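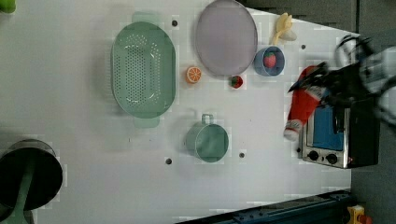 Chukwuemeka Afolabi had been on his feet since eight in the morning when I finally got him to sit down, and he still jumped up twice in the first five minutes to shake hands with people leaving. It was the March open day at Rarnari, and by his clicker 97 visitors had come through the door, which pleased him enormously. "Last year we ran out of parking," he told me. "This year we ran out of cookies. I call that progress!"

He runs the demonstrations there, a job he more or less drifted into after six years of fixing office printers, and he is a generous talker - the kind who starts answering your question, remembers a story about his aunt, and gets back to you by way of the coffee machine. I asked him why he uses toy food and a play kitchen instead of something more industrial.

"Because everybody knows what a banana is," he said. "If I put a bracket on the table, I have to explain the bracket. With a banana or a strawberry, a five-year-old can tell me whether the robot did the right thing, and believe me, they do tell me." Soft things are the part he likes best. A plate keeps its shape when you pick it up, he explained, but something plush and floppy folds a little differently every time, and the gripper has to cope with whatever it finds.

The software behind the arm is called Isah, and the team keeps a tally of practice attempts on a whiteboard by the stairs. It stood at 1,363 when I walked past. I wondered aloud how many of those had gone well, and he laughed for quite a while. "The first 512 I would rather not discuss," he said. "After 1,000 I started inviting my mother."

What do visitors ask most? Whether it can do dishes, he said, and then whether it will take somebody's job. He takes the second one seriously. He grew up over his parents' grocery store and remembers his father's back at the end of a delivery day, and he would like to see machines lifting the crates - though he was careful to say that a tabletop of toys is a long way from a stockroom, and that he tells people so when they get carried away.

Before I left I asked what he would change for next year. He thought about it, waved to a family at the door, and said he wanted lower tables so the smallest children could see without being held up. And more cookies, of course.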